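Speaker notes — small business breakfast, Skokley

Open with the giveaway question: who here has run one? (Wait for hands. Let them grumble!)

Our last one had 494 entries in 9 days, from a page that normally gets a handful of likes. I was thrilled, and then I looked at how many of those people opened the next email. Tell this part slowly.

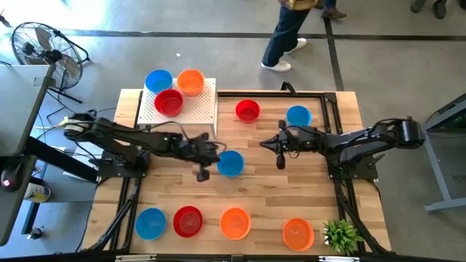
Two arms, one table, blue bowls

What we changed for the Nevholm promotion:

- entry was a question about your workday, so no tagging friends
- one prize, something a contractor would use
- winner announced on the page AND by email, at 7 in the morning, when crews are having coffee

The answers were gold. People wrote whole paragraphs about lost timesheets and double bookings — read out the Grultano one if there's time. 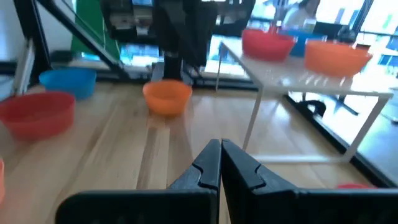

We turned those answers into 2 months of tips posts, and I still go back to them when I'm stuck. Mention that replying to every comment took me most of April's lunch breaks and I'd do it again!

Verbeke question will come up: do you need paid ads? We put in 2000 for the whole run and the plain text post still did best. Show the post here, skip the chart.

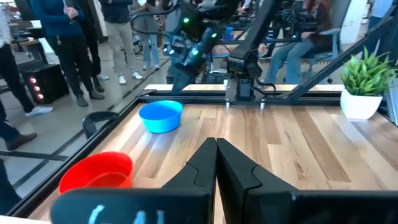

Gripper over the table, two bowls

Last bit: ask everyone to write down one question for their own customers. Give them a full minute, then take a few from the back tables first.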